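Tritham Allotment and Garden Society
Minutes of the Water and Drainage Working Group
July meeting, held in the society hut, 7.30 pm

Present: eight members of the group, with the site secretary in attendance to take the minutes.
Apologies: received from two plot holders on the lower terrace.

1. Minutes of the previous meeting

The minutes of the May meeting were agreed, with one correction. Under item 4, "upper standpipe" should read "middle standpipe". The upper standpipe has been out of use since the winter and was not part of the pressure test.

2. Matters arising

2.1 The lock on the pump housing has been replaced. Keys are held at the hut and by the key holder for each terrace. The old keys should be handed in.

2.2 The letter to the water company about the meter reading has been answered. The company accepts that the reading was taken from the wrong dial and will issue a revised bill. The revised bill had not arrived at the time of the meeting.

2.3 The overhanging hawthorn at the north ditch has not been cut back. It was agreed to leave it until nesting has finished and to bring the item back in September.

3. Mains supply

3.1 The leak on the branch to the lower terrace has been traced to a compression joint beside plot 13. The joint was dug out and remade with a new insert and olive. The trench was left open overnight with the supply on, and the soil was dry the next morning. It has since been backfilled.

3.2 Static pressure at the middle standpipe was read at 8 am and again at 6 pm on the same day. The evening figure was lower, as expected when most plots are drawing water. No action is needed at the middle standpipe. At the lower standpipe the flow falls to a trickle when the two taps above it are open.

3.3 Two causes were discussed. The first is the bore of the branch pipe, which is narrower below the junction. The second is scale in the stop valve, which nobody present could remember being changed. It was agreed to replace the valve first, as the cheaper job, and to repeat the readings before any pipe is lifted.

3.4 A member asked whether hoses could be limited to certain hours. The site rules already forbid unattended hoses and sprinklers. The meeting did not wish to add a rule on hours this season. A reminder of the existing rule will go on the noticeboard.

4. Rainwater storage

4.1 The quotation from Gernora for a replacement tank behind the hut was considered. It covers the tank, the lid, the overflow fitting and delivery to the gate. It does not cover the base, or moving the tank from the gate to the hut.

4.2 A second quotation, from Zuvetti, is for a taller tank with a smaller footprint. The inlet on this model would sit above the present gutter outlet, so the downpipe would have to be rerouted or the base dug down. Digging down would put the draw-off tap too low for a watering can.

4.3 The meeting preferred the Gernora tank. The purchase was approved, subject to written confirmation that the lid can be locked.

4.4 The existing base slopes towards the path and has cracked at one corner. It will be broken out and relaid level, with a compacted sub-base. The work will be done by members on the September work day. The tank is not to be ordered until the base has cured. 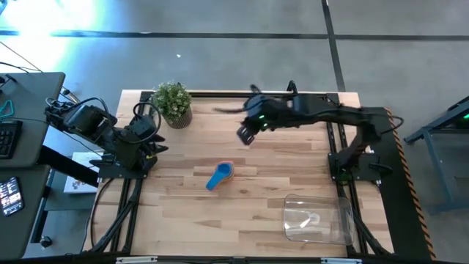 4.5 The gutter on the hut roof will need a new bracket at the low end before the tank is connected. The present fall is adequate, but the run dips between the last two brackets and holds leaf litter. A mesh guard will be fitted at the outlet at the same time.

4.6 The old tank will be offered to plot holders as a composting bin. If there is more than one request, the plot will be drawn from a hat at the autumn general meeting.

5. Drainage

5.1 The survey of the land drains by Erdem has been received and a copy is in the hut. The main drain is sound from the upper terrace to the inspection chamber. Below the chamber there is root ingress and one displaced joint. The outfall to the north ditch is partly silted.

5.2 The report recommends clearing the outfall first, then jetting the lower length from the chamber, and then looking again at the displaced joint. The meeting accepted this order of work.

5.3 Clearing the outfall can be done by hand when the ditch is low. Members are reminded that the ditch bank belongs to the neighbouring farm. Permission has been given by telephone, and written permission will be requested before work starts. Spoil is to be kept on the society's side of the fence.

5.4 A price for jetting will be requested from Erdem. The group may spend up to £140 without going back to the main committee. If the price is above this, it will be referred to the next main committee meeting.

5.5 Three plots on the lower terrace had standing water after the spring rain. The holders asked whether rent could be reduced. This is outside the remit of the group and was passed to the main committee without a recommendation.

6. Dipping tanks

6.1 The ball valve on the west dipping tank sticks open. The float arm has been bent down as a temporary measure and the tank now fills to below the overflow. A new valve is to be bought and fitted.

6.2 Hand tools and pots are still being washed in the dipping tanks. Soil from this has settled over the outlet of the east tank. The tank will be drained and cleaned, and a notice fixed to the side asking that washing be done at the trough by the gate.

7. Winter shut-down

7.1 The supply will be turned off at the end of October, as last year. All branch taps are to be left open after the main valve is closed, so that the pipes can drain.

7.2 Lagging on the middle standpipe is split and will be renewed before the shut-down. The upper standpipe is to be capped below ground and removed.

8. Any other business

8.1 A plot holder has asked to sink a private butt into the bank beside the middle path. The request was refused, as the bank carries the branch pipe at shallow depth. The plot holder may place the butt on the surface within the plot.

8.2 The plan of the pipework in the hut is out of date. It does not show the branch to the trough or the new position of the stop valve. A corrected copy will be drawn up once the lower valve has been replaced.

9. Next meeting

September, in the hut, at 7.30 pm. Items for the agenda should be left in the letter box at the main gate.

The meeting closed at 9.10 pm.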